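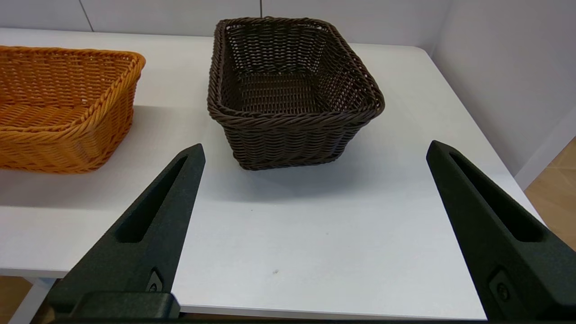
*Two wicker baskets on the white table*

Hi! I get the same handful of questions about my shaving soaps and balms every week, so I've put the answers in one place. If yours isn't on the list, send me a note and I'll get to it.

## Which soap should I start with?

Malance, if your skin gets cranky. It has no scent at all and a softer lather than the others. Itero is the one I use myself (cedar and a little lime), but it's stronger, and I wouldn't pick it for a first try if you've had razor burn lately.

## How long does a puck last?

I shave four times a week and a puck of Malance lasts me into the fourth month. My brother goes through his in half that, but he loads the brush like he's painting a fence! 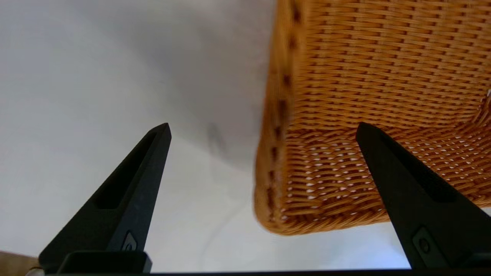 **Mojtaba Mousavi**

## Do I need a brush?

Nope. You can work it up with your fingers -- wet your face well first and give it a full minute. A brush does get you a thicker lather with less soap, though.

## My lather keeps going flat. What am I doing wrong?

Too little soap, nine times out of ten. Keep loading until the brush feels heavy, then add water a few drops at a time. Hard water makes it worse. Mine at home is awful, so I keep a jug of filtered in the bathroom.

## Is the Brivito balm greasy?

A bit, for the first few minutes. I put it on before breakfast and by the time I've had coffee I can't feel it anymore. If you have oily skin, use half of what you think you need.
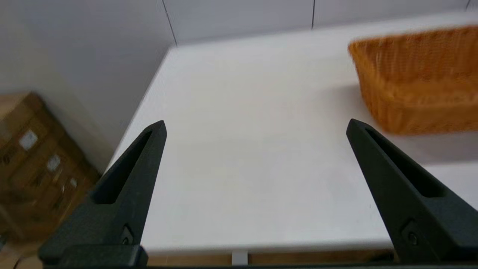 And please don't put it on right after an alum block. Rinse, pat dry, then balm. I skipped the rinse once and my neck stung all morning.

## What happened to Lloyd?

I stopped making it in May 2023. The sandalwood oil I liked got too pricey and the cheaper one smelled like pencils. I still get emails asking for it, and I'm testing a new version, so never say never.

## Can I use the soap on my legs?

Sure, plenty of people do. Go with Malance there too.

## Do you sell refills?

Yes, for both soaps. They come in plain paper and fit the tin you already have. Just pop the old sliver in underneath and press down with your thumb.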